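Wistus says fruit sorting can be taught by hand

Robotics firm Wistus says it has gathered 1382 demonstrations of people sorting fruit with hand-held grippers, and expects a robot arm to learn the job from them by April. Packers at its Jerndale site may want to hold off on worrying.

The recordings are made by a person with a gripper in each hand, picking up dates, citrus and other small produce at a table and working over an open cardboard box. It's cheaper than driving an arm by remote control, which Wistus tried first and dropped after 355 runs. 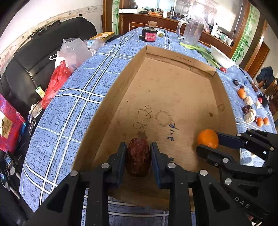

What the company hasn't released is a success rate for the robot working alone. Its only published trial covered 60 picks, all in the room where the teaching was done. Mac an tSaoi, the packing co-op named as a likely customer, says it has signed nothing and wants to see the arm cope with bruised fruit and poor light.

Wistus plans another 400 demonstrations at its Wudumitz office.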